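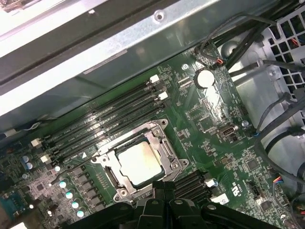
About Lokska

Lokska reports on local government in Flollham and the towns around it. We cover council sessions, budget hearings, zoning votes and elections, and we publish transcripts and vote records that anyone can read without paying.

The site was started by Miroslava Maksymiv, who had spent 12 years covering the state assembly and wanted to work closer to home. Daryna Hrynyshyn joined two years later as records editor. She handles public records requests and keeps the vote archive, which now holds 1297 roll calls.

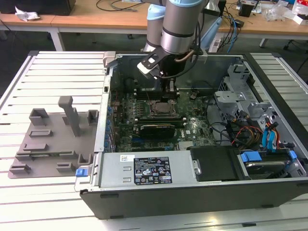

Most of our money comes from reader subscriptions to the weekly newsletter. The rest is from Britoten, a regional publisher that reprints our council coverage. We do not take money from candidates, parties or anyone doing business with the council. Gifts over $100 are listed by name on our funding page. 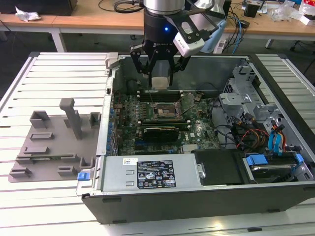
Budget season is our busiest time. The draft comes out in October and we go through it line by line before the first hearing. A town budget can look like the inside of that desktop tower with its side panel off - a green board crowded with small parts, and little to guide a newcomer. Our guide explains each fund in everyday words and says which department spends it.

Corrections are posted at the top of the story and stay there. To report an error, write to the corrections desk or leave a note at our office on Engelhardt Street.

Page last updated May 9, 2023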